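Vorance two-arm tabletop kit, reviewed by someone who had to pay for it
By Siham Khoury

Filed under: Equipment, Buying, Small labs

I wanted a number. That was my whole reason for agreeing to review the Vorance kit, because the brochure has eleven pages and not one of them tells you what you will have spent by the time a fork gets picked up. The sales rep gave me a price for the arms. The arms are maybe half the story, and I would like to walk through the other half before you send a purchase order.

Our use is table setting. Plates, bowls, flatware, pick it up, put it down somewhere sensible. We run a small training shop and two of our clients want to know if this sort of work is worth planning for in a cafeteria. My own view going in was no, not yet, and I am still mostly there.

What the quote covers

You get two arms, two grippers, the control box, mounting hardware and a license for the Vorance software for the first year. After that the license renews, and the renewal price is not printed on the quote. Ask for it in writing. I asked in February and got a phone call, which I can't attach to a budget.

You do not get a table. You do not get cable management of any kind, and there is a lot of cable. You do not get anything for the arms to handle, so we went out and bought dishes.

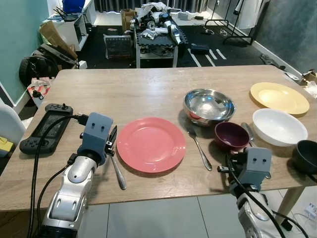
Our place-setting layout, with both arms at the near side of the table.

Budget for dishes. I know how that sounds. Plan on different shapes and finishes, including at least one shiny steel bowl and something flat, and plan on replacing the ceramic ones. We started with a matched set from a discount store and threw the plan out inside a day, since practicing on four identical white bowls tells you how the thing does with identical white bowls. Flatware is the part I would spend more time on. A knife lying flat on a table is a nasty little problem for any gripper with wide fingers, and the Vorance demo video, I noticed later, has bowls and cups in it and no knives at all.

The extras

Here is what we paid for outside the quote. Shipping and crate return. Foam floor mats. A second set of fingertips from Detirico, because the stock ones slipped on the handle of a spoon more often than I could put up with. Power strips. A cart. Cable sleeves, which we bought and then mostly didn't use because they made the forearms harder to service.

The Detirico fingertips were $607 for the set, before tax. That's for rubber and a bracket. They work better than the stock ones on thin handles and about the same on plates, and I resent every dollar.

Then there is floor space, which doesn't show up on anybody's invoice. The kit is sold as "tabletop," and I suppose the arms do meet at a tabletop. Everything else needs somewhere to live. If you are renting by the square foot, measure for the table, the arms, a person standing behind the arms, a cart for parts and a clear path to the outlet. Then measure the outlet's distance from the table, which we failed to do.

How it does the work

Bowls: good. It will take a deep bowl by the rim and set it down again without drama. I would trust it with the steel one in front of a client.

Plates: fair. A flat plate with a low rim has to be nudged or tipped to get a finger under it, and the software's suggested approach was to drag it to the table edge. Fine in a lab. In a cafeteria line I would want to see it done a few hundred times first.

Spoons and knives: poor with the stock fingertips, acceptable with the others. Success depended a lot on how the piece was lying. We got decent results with handles toward the arms, and much worse ones with flatware dropped any old way, and dropped any old way is how it comes out of a bin.

Setup took 20 hours of one person's paid time before we had a first run I would call usable. The manual says "an afternoon." Put the twenty in your budget at whatever you pay that person, and don't let a vendor talk you out of the line.

Compared with the Sayegh

I borrowed time on a Sayegh single-arm unit last year. It costs less, it takes up less room, and for one-handed jobs it was every bit as good. If your work is moving bowls from here to there, a second arm is money sitting idle. The second arm earns something when one hand has to steady a thing while the other works. Write down how many of your tasks are like that. On our list it was 2, and one of those we could have redesigned.

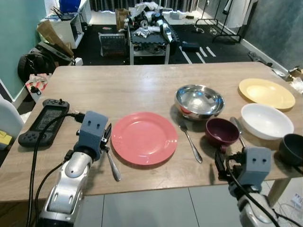 Gifty Adjei, who read a draft, thinks I am being too hard on the price. Her argument is that a second arm bought later costs more than a second arm bought now, once you add the new mount, the recalibration and the days lost, and that any shop planning past its first year should buy the pair and stop agonizing. She would also strike my complaint about the fingertips, on the grounds that fingertips are a consumable and every lab she has worked in treats them that way.

She may be right about the mount. On the consumables I would only say that a consumable belongs on the quote, with an expected life next to it, and Vorance's quote has neither. I asked how long a set should last under daily use and was told it varies by application.

Service plan

Skip the top tier. It promises a visit within five business days, and the middle tier promises a replacement part in the same five. For a shop with anyone handy on staff, the part is what you want. Flitetti sells a third-party plan that undercuts both, but it leaves out the grippers, and I don't know why anyone would insure everything except the piece that touches the work.

Should you buy it

If you have a grant to spend and a room to put it in, it's a decent pair of arms. If you are a food service operator hoping to put a figure in next year's plan, I'd hold off, or rent. Vorance will rent by the month if you push, though it isn't on their site. Ask whether rental payments come off the purchase price. Ours didn't.

Rating: 3 out of 5. It would be a 4 with an honest quote.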